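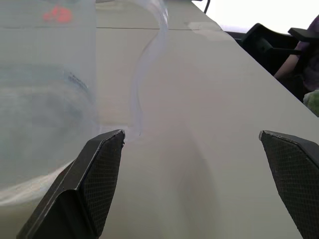
# Part-time packing and table staff, Putby

Putby is hiring two people to work at the packing tables in our back room. We sell dry goods and kitchen basics in refill containers, and most of what we send out is filled, closed, labeled and boxed by hand. The job is on your feet, at a table, for the whole shift.

The room was set up last August when we moved out of the Prikus building. It has long tables, shelves down one wall and a sink in the corner. The tables get wiped down between products and again at the end of the day, and that is part of the job for everyone, including the shift lead.

## What you would be doing

- Setting out containers for the day's orders and checking them for cracks, scratches and bad lids
- Filling by weight, mostly 400 g and 2000 g portions
- Closing, wiping and labeling each container
- Packing finished orders into boxes with paper fill and taping them shut
- Keeping the tables clear of anything that isn't part of the order in hand
- Washing and drying returned containers
- Breaking down cardboard and taking it out to the bin behind the loading door

Mornings are mostly filling. Afternoons are boxing and the wash-up. On days when the Istico order goes out, everybody packs until it is done and the washing waits until the next morning.

You won't be asked to drive, answer the phone or deal with customers. Orders come in to the office and are printed there. You pick up the sheets from the tray by the door and work through them from the top.

## Who we are looking for

You don't need experience. We will show you the scale, the label printer and the tape machine in the first week, and you will work next to somebody until you are comfortable. People who have worked in a bakery, a stockroom or a school kitchen tend to pick it up quickly.

You do need to:

- Be 18 or older
- Be able to lift a full box from the floor to table height several times an hour
- Read an order sheet in English and write the batch number clearly
- Tie back long hair and leave rings and bracelets in your locker
- Be okay with dust from flour and spices — if you have a nut or wheat allergy, this room will not work for you

Good eyesight or glasses that are up to date would help. The weight marks and batch numbers are small, and a container that goes out with the wrong sticker has to come all the way back.

## Hours and pay

Both positions are 20 hours a week, in four shifts of five hours. You can choose mornings (7:30 to 12:30) or afternoons (12:30 to 5:30), but please pick one and stay with it for the first three months. There is one paid 15-minute break per shift. We are closed on public holidays.

Starting pay is $14.50 an hour, going up to $15.25 after three months. Aprons and gloves are provided. Shoes are not, and they have to be closed and flat. Staff can buy anything we stock at cost, plus the dented cans and torn bags for less than that.

There is a possibility of more hours before the winter holidays. It isn't guaranteed, so please don't apply counting on it.

## How to apply

Write a few lines about yourself and where you have worked, and say whether you want mornings or afternoons. A résumé is fine but not required. Drop it off at the Putby counter, 456 Biswas Street, in an envelope marked "Packing tables," or leave it in the mail slot after hours. Applications close on 25 March 2019.

Selvaraj Ekanayake runs the packing room and will call the people we want to meet. The visit takes an hour. You will see the room, fill and box one practice order, and talk with Selvaraj and with Rizwan Selvanayagam from the office. We pay for that hour whether or not you are hired.

Come in by the side entrance and ring for room 313. The front door opens into the store, and the staff there can't let you through to the back.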